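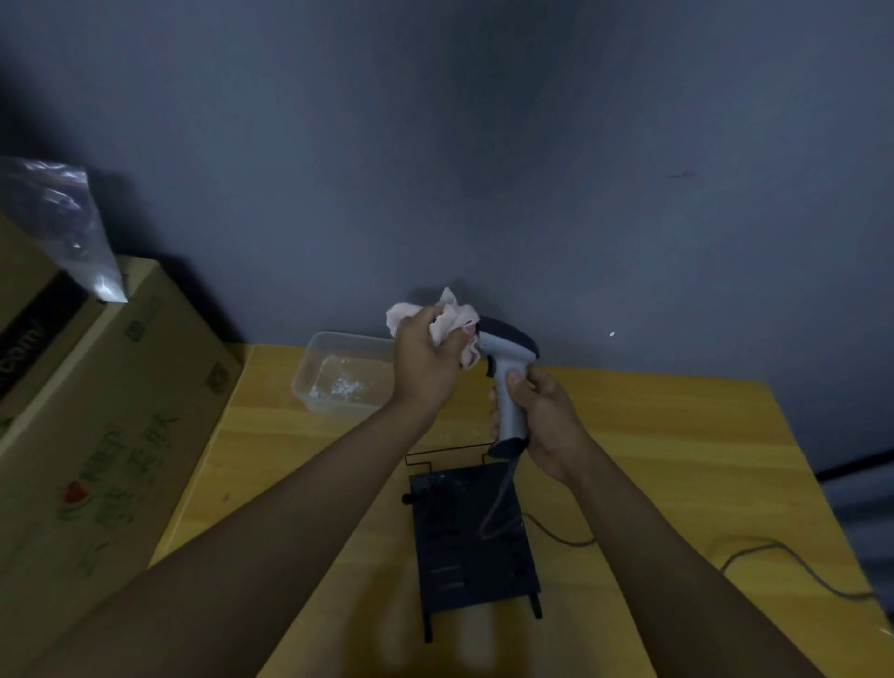
Siltusgate Shoppers' Club

Members' pages > Blogs > Money and shopping

Last updated: March

What did I save, exactly?

I signed up for Fandow the same way most people do, which is to say I was at the till with a bag of mandarins and somebody behind me was sighing. The sign said one price in large yellow numbers and another price in tiny grey ones, and the tiny grey one was what I'd be paying. Did I have the app? I did not. Would I like the app? I would like the mandarins, thanks. But I caved, and I've had it on my phone ever since, along with a little green leaf that dances when you open it.

My sister-in-law thinks I'm being a grump. She's been on Fandow since Kruger brought it in and tells me it pays for her Christmas ham. Maybe it does. I've asked her how much the rest of the year cost her and she changed the subject to the ham.

So I kept my dockets. Seventeen weeks of them, in a bread bag on top of the fridge, all from the Kruger on the corner past the swimming pool. I wasn't trying to be scientific, I just wanted to know whether the line at the bottom that says YOU SAVED meant anything. Added up, those lines came to $145. That's a fair bit of money in our house, and if it was real I was prepared to say sorry to the leaf.

The trouble is working out what it was saved from. When a shop tells you you've saved two dollars on laundry powder, it's comparing its own price with its own other price. It gets to pick both. I've seen the laundry powder at the member price so often that I couldn't tell you when I last saw a person pay the full one. If nearly every customer in the shop has the app, then the member price is just the price, and the grey and yellow business is a fine for leaving your phone at home.

I went to Gonier with the same list one Saturday. Gonier is the one with the bad car park, no app, no leaf, and music from when I was at school. Some things were dearer. Cheese was a lot dearer, and I'll give Kruger that. But the washing-up liquid, the tinned tomatoes, the oats and the dog biscuits were all within a few cents of the Fandow price, for anybody who walked in off the street. On those items at least, my big saving was the difference between Kruger's member price and a number I would never have paid, as I'd have just gone to Gonier.

It's one shop on one day and I know that. Prices jump about. If someone in the club wants to do it properly with a spreadsheet then good luck to them and I'll read it.

Then there are the points, and I do find the points annoying. You'd think that if I'd spent enough to "save" $145 I'd have something decent in the bank. I have 363 points. You can't spend 363 points. There's a lowest amount for a voucher and I'm under it, and I was over it back before Christmas, but some of them had expired by the time I looked. Nowhere on the main screen does it say they expire. It's in the terms, which open in type so small I had to zoom right in on the screen to read it.

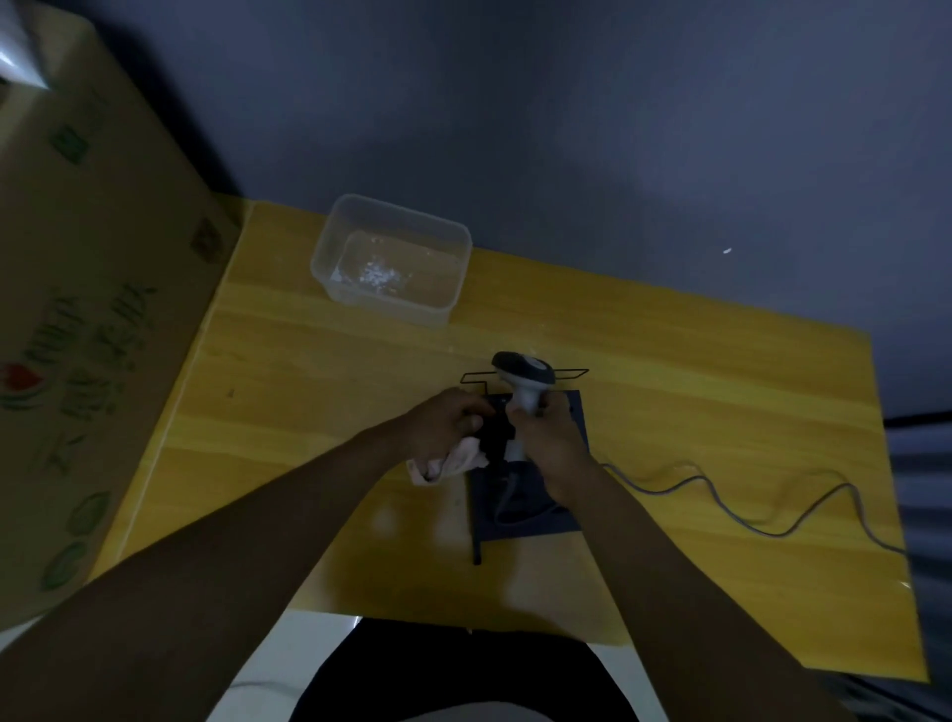 The expiry is the bit that makes me doubt the whole arrangement. If the points were money I'd been given, they'd stay given. A gift that disappears if you don't come back soon enough is a reason to come back soon. Fair enough, it's a shop and shops want you to come back, but let's not call it a thank-you.

And the bonus offers! I don't know who they think I am. For a while it was nappies. My youngest shaves. Then it decided I was a keen buyer of cat litter on the strength of one bag I picked up for next door. I've had "15% off your favourites" where the favourites were a brand of iced coffee I have never touched and a pack of batteries. You have to press a button on each offer to switch it on before you shop, too. Forget the button, no discount, even though they know perfectly well who you are and what's in the trolley. I can't think of a kind reason for the button.

I've heard the argument that they're doing all this to get to know us, and the discounts are what they pay for the information. I'd believe it more if they did anything useful with what they had. They know I buy the same loaf every week. They know when I buy it. They run out of it every Thursday all the same. Whatever they're learning from me, it isn't going on the bread shelf.

To be fair, and I'm told I should be more often, there are people it works for. If you were always going to shop at Kruger, and you've got the patience for the buttons, and you have a big family that gets through a lot of the specials, then you'd be silly not to scan it. A bloke I got talking to in the queue plans his whole week's dinners from the offers on a Sunday night and he seemed perfectly happy. I asked him if he liked pumpkin and he said no, but it was triple points.

It's the people it doesn't work for that bother me. Mum has a phone with buttons and no intention of getting another one. There's a plastic card you can ask for at the service desk, only the desk is shut by the time she gets off her bus, and last time she asked they told her to do it online. So she pays the yellow price on a pension. I now do her shop on my account, meaning Fandow believes I eat a great deal of tinned pears, and I expect to hear about it.

What I've done for now is stop reading the bottom of the docket. I write down what I paid for the dozen or so things we buy all the time, on the inside of the pantry door in pencil, with a K or a G next to it. It's my gran's system and it takes hardly any time. When the mandarins are cheap I buy the mandarins. I've already caught one "special" that was dearer than what I paid for the same tin in spring, dancing leaf and all.

I haven't deleted the app. I need the cheese. But I've turned off the notices, and if the 363 points run out before I get to the voucher then so be it. I'll put the pantry door prices up on here when I've got a few more months of them, and if they show I'm wrong about Gonier I'll say so. Anyone who has kept dockets longer than I have, please bring them along, especially if you've got any from before Fandow started.

Recent posts
Unit pricing and the very small sticker
Is the big bag of rice ever cheaper?
Extended warranties: I asked what they cover
Gonier car park, an update of sorts
Frozen peas compared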